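Gym wants 300 to get out of my contract - is that normal?
Posted in Fitness & Gyms

So I joined Sekska in March on the one-year plan, mostly for the treadmills and the Saturday stretch class (which I loved!). Now my hours at work have changed and I can't make any of the classes, and I've gone maybe twice in two months. I asked at the front desk about quitting and they told me it's $300 to end early, or I can "freeze" it for $50 and start again later. I don't remember anyone saying a word about that when I signed up. The paperwork is long and I've only skimmed it - my bad, I know. Has anyone gotten out of one of these without paying the whole thing?

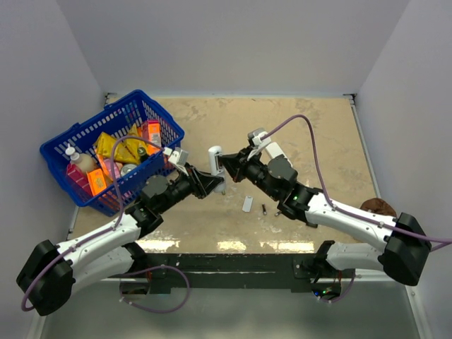 Stasach
Read the contract before you do anything else, and look for the part on moving, injury or change of work. My old gym let me go for free with a letter from my boss, and the desk people had no idea that rule was in there. Send your notice in writing too, and keep a copy. I only told them in person the first time and they kept billing me for two more months. Took forever to get that back! Also ask if you can hand the membership to a friend. Some places charge a small fee for the switch and that's it.

zutimov_runs
just cancel your card lol

Lemaire
Please don't just cancel the card. I did that years ago and the balance went to a collector, and with their added fees I was looking at about 2,000 before I got it sorted. What worked for me the second time around (different gym, same kind of mess) was this:

1. Ask for the manager by email and say plainly that you can't use the classes you signed up for. Mention the new work hours.

2. If they say no, take the freeze and get the end date in writing - mine started billing again a month early.
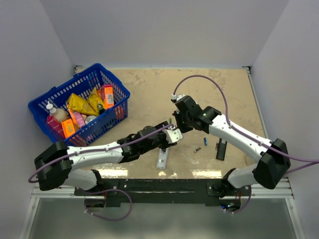
3. Check your state's consumer office website. A lot of states have rules on gym contracts, and mine had a complaint form that took ten minutes to fill in.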